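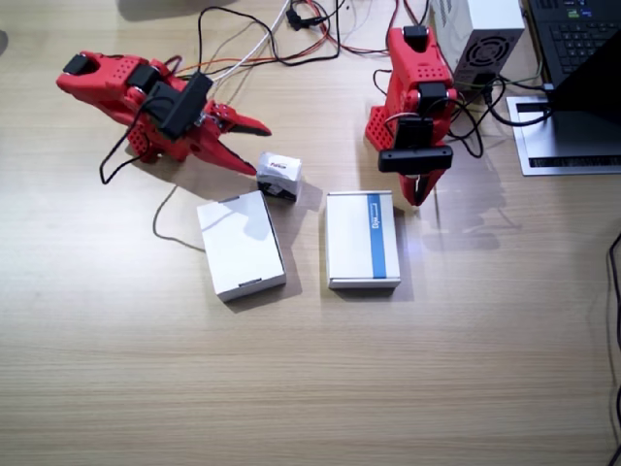
1 min read

To: Trastum users list
Subject: Re: Box task, two-arm demonstrations

Members are advised that the August set is closed at 693 demonstrations. Recordings in which the operator paused for over 11 seconds were removed.

> Seneck group wrote:
> May we guide the left arm by hand and run the right one remotely?

Please use one method per session – mixed sessions cannot be merged. The next upload is due Thursday.

Ejigu Laboratory

Recent items
Gripper calibration notes
Drescombe workshop: call for sessions

Last updated: August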